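Havine Home Support
Ticket 3205: Lid on compartment organizer pops open, small parts mixing
Status: Closed
Opened by: Maxine Quinlan
Handled by: Keir Kinnear
Opened: August 17, 2020

Maxine Quinlan wrote:

Hello there, and thank you in advance for reading all of this, as I tend to go on a bit. I bought one of your gray see-through organizers in May, the flat kind with the hinged lid and the little compartments, and I have been very fond of it. I keep my craft bits in it (beads, plugs, cord ends, the tiny screws for the jewelry stands) and it lives on a shelf in my sewing room.

The trouble is that the lid has started coming open by itself. I press it down, I hear the click, and I put it on the shelf. When I pick it up again an hour later the clasp has let go. Last week I carried it to the kitchen on its side like a book, which I know was silly, and everything went everywhere! I'm still finding seed beads under the stove.

I also have the feeling that things are sneaking from one compartment to the next even when the lid stays closed. Could that be right, or am I losing my marbles as well as my beads?

Keir Kinnear replied:

Hi Maxine, thank you for such a thorough note, and I'm so sorry about the beads. I have a box of that sort at home for fishing tackle, so you have my full sympathy.

You aren't losing anything. If the lid isn't sitting all the way down, there's a sliver of space above the walls, and small round things will happily roll through it when the box is tipped. I suspect your two problems are really one problem. Would you mind trying a few things for me, in this order?

First, empty the box completely and give it a wash in lukewarm water with a drop of dish soap. Please keep it out of the dishwasher. Go along the rim and the hinge with an old soft toothbrush.

Let it dry overnight with the lid open. Then close it empty and run your thumb along the front. If it clicks and stays put, leave it closed for a day and let me know.

If it lets go again, look at the clasp and tell me whether there's a pale or whitish line across the bend. Also, did the box ever spend time in a hot car or near a radiator?

Maxine Quinlan wrote:

Well, I have news. I washed it as you said, and you would not believe what came out of that hinge. Glitter, mostly, and a bit of thread wound around so tightly I had to get it out with a seam ripper. I haven't used glitter since my niece's birthday cards, so goodness knows how long it had been in there.

It stayed closed empty for the whole day. I put the beads back in, and by suppertime it was open again. No white line that I can find, and I had my good glasses on. No hot cars either, though the shelf does get sun in the afternoon.

Keir Kinnear replied:

That is a wonderful clue, thank you! Closed when empty and open when full usually means that something is pushing up from below. Could you fill it one compartment at a time, starting with your tallest pieces, and close the lid after each one? When it starts to feel springy under your hand, stop there and look at what you've just put in.

Lay it flat on a table while you do this, and let the lid fold all the way back so the hinge isn't carrying any strain. I'd start with just a single piece, even if it feels a bit foolish.

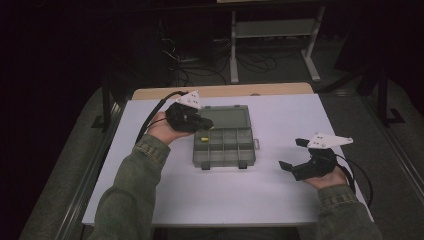

And do check for anything standing on end. A bead or a plug that fits nicely lying down can be just too tall when it's upright, and it only takes one to hold up a whole lid.

Maxine Quinlan wrote:

Keir, you clever man. It was the cord ends! I bought a new packet of the Brunton ones and they're a hair longer than my old ones. Lying down they're perfectly fine, but I had poured them in by the handful and a few were standing up like little soldiers. I've moved them to a cookie tin for now and the lid has been closed for three days, through one trip to the kitchen (flat this time, both hands).

One last thing while I have you. Do you make a deeper one? I'd happily buy it for the cord ends.

Keir Kinnear replied:

I'm delighted to hear it. We do have a deeper one, item 1108, with the same sort of hinged lid. I've put a note on your account so that shipping is free if you decide to order it. I'd still move the box out of the afternoon sun when you get a chance.

I'll close the ticket now, but if the clasp misbehaves again, reply to this message and it will come straight back to me. Good luck with the beads under the stove.

Resolution: Contents too tall for compartments. Hinge cleaned. No replacement sent.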